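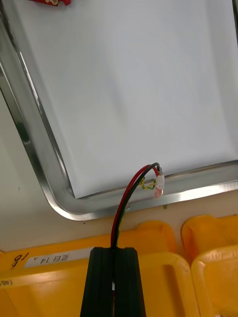 Go early and eat before you get there, Carmela Amato wrote under my last post, and she was right on both counts. The open day at Urnent started at ten and by half past the line for the first tour went clear back to the bike racks. I'd had toast. The people behind me had not, and I heard all about it!

Getting to Clerkow

Urnent makes electronics for other companies, mostly stuff you never see because it's bolted inside something else. The plant is on the far side of Clerkow, a 45 minute walk from the station if you miss the shuttle (I missed the shuttle). Pretty walk though, past the canal and the old Villa movie theater, which has a furniture store in it now and still has the big sign out front.

The tour

They took us through in small groups, 60 minutes door to door. Our guide had started out in the stockroom and clearly loved that part best – we spent forever among the shelves hearing how parts get ordered, and then kind of jogged through testing. I'd have swapped those around. Somebody's grandpa asked why anyone bothers to fix a board when a new one is so cheap, and the guide said plenty of their customers have machines older than she is and can't get new ones at all. I could have listened to those two all morning.

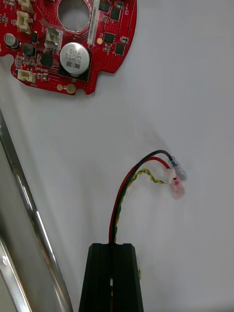
Lunch and the gift table

The cafeteria was open to visitors, soup or a sandwich, and the soup was really good (lentil, lots of lemon). Next to it they were selling mugs and Penora desk lamps, the only thing the company sells under its own name. I bought a lamp. It's green and a bit too tall for my desk, so it's on the floor by the couch for now. The shuttle back leaves from the side gate, by the way, and the sign for it is tiny.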